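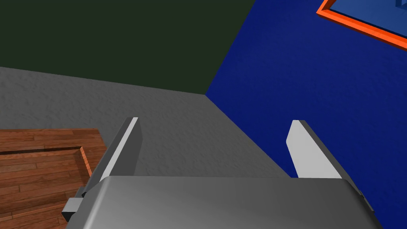
How to divide and replant snowdrops in the green

If you have one fat clump of snowdrops, you have the makings of a whole drift, and I can't think of a nicer job for the tail end of winter. Snowdrops move very well just after flowering, while the leaves are still up. Gardeners call this planting "in the green". It takes an hour or so and costs nothing!

What you need

A garden fork, a trowel, a bucket, a damp cloth or some old newspaper, a watering can and a bag of leaf mould. Well-rotted garden compost will do if you've no leaf mould.

Getting the new spot ready

Do this first, so the bulbs aren't hanging about. Snowdrops love light shade under trees and shrubs that lose their leaves, in soil that stays a bit moist in summer but doesn't sit wet. Clear the weeds, fork the ground over and mix in a good few handfuls of leaf mould. My best patch is under the old hazel at Brindivar, where almost everything else sulks.

Lifting and splitting

Wait until the flowers have gone over. Push the fork in well away from the clump and straight down, deeper than you think you need to, then ease the whole lot up. Shake off the loose soil and tease the bulbs apart with your fingers, keeping as many roots as you can. Big clumps look like a solid lump at first, but they do come apart if you're patient (Fiifi Adjei, who gardens two doors up, swishes his in a bucket of water, and it works a treat).

Pop them under the damp cloth as you go.
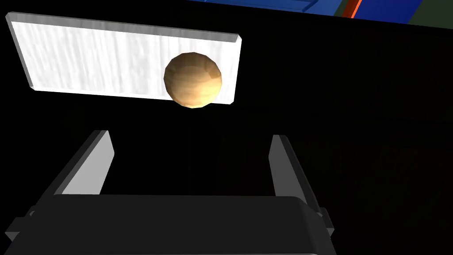
Plant in little groups of three to five, not singly, as they settle faster and look like something the very first spring. Set each one at the depth it was growing before; you'll see where the leaf changes from white to green, and that line should sit at soil level. For spacing I allow a hand's width between groups, scattered unevenly. Forget any idea of a bulb as a neat ball like the tan one against the white panel, because yours will be narrow, lopsided and trailing roots, and all the better for it. Firm the soil gently and water well, even if rain is due.

Afterwards

Leave the foliage alone until it has yellowed and flopped by itself. No knotting, no tidying! Those leaves are feeding next year's flowers. A thin mulch of leaf mould in autumn is all the feeding mine get.

Expect fewer flowers in the first year and a proper show by the third. Wear gloves if your skin is touchy, and keep the bulbs away from dogs and small children, as they're poisonous if eaten.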